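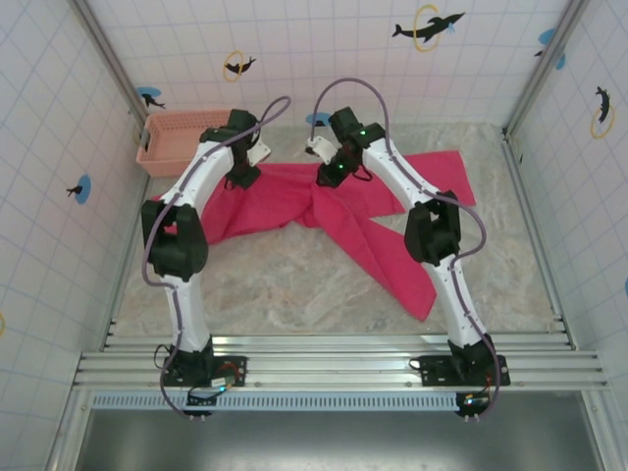
Chiamaka wrote to me that I was completely wrong about hand-me-down curtains, that they never fit any window but the one they were made for, and that I should stop telling people to take them. Okay! Fair! I did say in my September post that you should never turn down free fabric, and I now own a closet full of free fabric, so maybe she has a point.

But I'm still going to argue a little. When we moved into the place in Plurnville (old house, nothing square, windows all different heights) I priced out new curtains for the front room and got to 400 dollars before I'd even looked at rods. So I took my aunt's. They were too long by a mile and I hemmed them with that iron-on tape, which held for one winter and then let go on the left side only. I pinned it. It's still pinned.
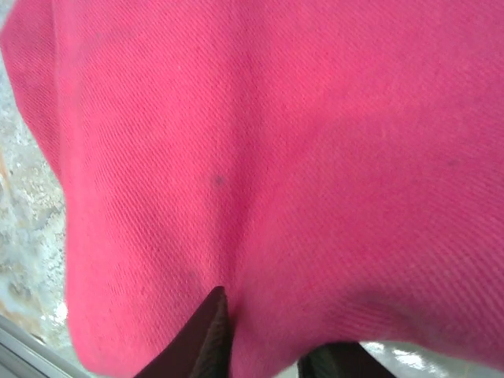
Filed under: Home, Sewing (sort of)

The thing I've come around to is weight. Thin curtains from a big house look sad in a small one, they just hang there, but a heavier cloth will forgive you a crooked hem and a rod that dips in the middle. Mwanaisha Sang lent me her good shears and told me to wash everything before cutting, twice if it's cotton, and I did it once and lost almost two inches. So there's that.

I also tried turning one panel into cushion covers, and those came out great, apart from the zipper, which I put in backward and then decided was fine. The second panel went over the back door to stop the draft, and my heating bill came to 124 dollars that month, which I'm pretty happy with for a house this leaky.

Chiamaka, you can have the green ones back if you want them. They're in the bag by the stairs, and I haven't cut anything off yet except the one loop.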